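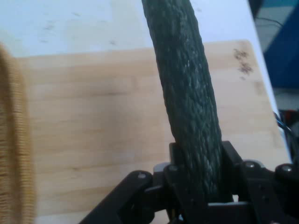 **Grip force limits on food: does the house rule make sense?**

**hsaludo_f** · Aug 14, 2026

We've been handed a revised handling sheet at Rellthorpe and I'd like a second opinion before I sign it. The relevant bit:

> 4.2 Food items to be gripped at the lowest force that holds them.
> 4.3 Any item dropped is retired from the set.
> 4.4 Fingers wiped between item types.

4.2 is lovely. It's also what my gran would say. Lowest force according to whom? Measured how?

---

**normunds_j**

You want a number. Everyone wants a number. We had one at Hirngate and people set it on day one and never looked at a vegetable again. Cucumbers vary. Write down a starting force per item type and the step you raise it by, then log where you ended up.

---

**Baudry_S**

> Everyone wants a number

Yes, and for good reason. If two operators can read a rule and do different things, all you've got is a mood. Put a ceiling in. Ours is per item, signed off in July, and it fits on one side of A4.

---

**normunds_j**

A ceiling is fine. A ceiling with no log is how you get 400 grasps at the ceiling.

---

**cherrymae_e**

Can I complain about 4.3 instead? Retiring everything that gets dropped would have us through a greengrocer's by lunch. We inspect, and if the skin's split it goes. If it isn't, it carries on with a note against it. Plastic food we just pick up again, obviously.
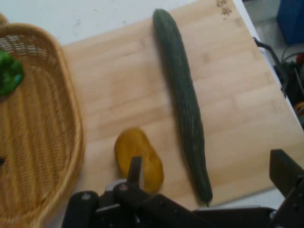 Does 4.4 still apply if the set mixes real and toy items?

Wipe the fingers whenever you go from real food to anything else, and again at the end of the session. Going from one toy to another you can skip it. Juice on the pads changes the friction, and then your carefully logged force is nonsense.

---

**hsaludo_f**

Useful, ta. And the board?

---

**cherrymae_e**

Same board for the whole run, same orientation written on the sheet. Stains are all right if they're there throughout. Swapping halfway is the thing that gets you shouted at.

---

**Baudry_S**

Disagree on stains. A marked board should be scrubbed or binned before you start. It's food handling, even if nobody's eating it.

---

**honeylyn_p**

Castillo template has a line for it: "surface condition noted at start". Doesn't say what condition. We have 3,000 entries reading "ok".

---

**normunds_j**

And there's your standard.

---

**hsaludo_f**

Right. Going back with: ceiling per item, starting force and step logged, split skin means out, wipe after real food. Leaving the board to Sandrine and Cherry Mae to fight over. Will post the redraft if it survives.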